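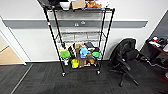

Toy Shelf FAQ — Alix Playroom

Do the toys have to live on the bottom shelf?
Yes. Small people can reach the bottom shelf, and small people are supposed to do the tidying. We remain hopeful.

Can I put something on the middle shelf?
Ask Kusum Ahuja first. She likes it kept clear for jigsaws in progress, one of which has been in progress for more than 12 days.

The rack rolls away when my son leans on it. Is it broken?
No, it's on casters. Please discourage leaning.

Where do loose cards and pictures go?
In a woven basket, with anything else flat. Don't fold them to make them fit. 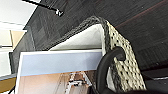 Baskets go back on a shelf at the end of the session, and stuffed toys stay out of them. A plush rabbit went in last August and missed two birthdays.

May we donate soft toys?
One per family, washed. Devendra Chauhan has a list of what we already own — it runs to 126 entries and he will read it to you.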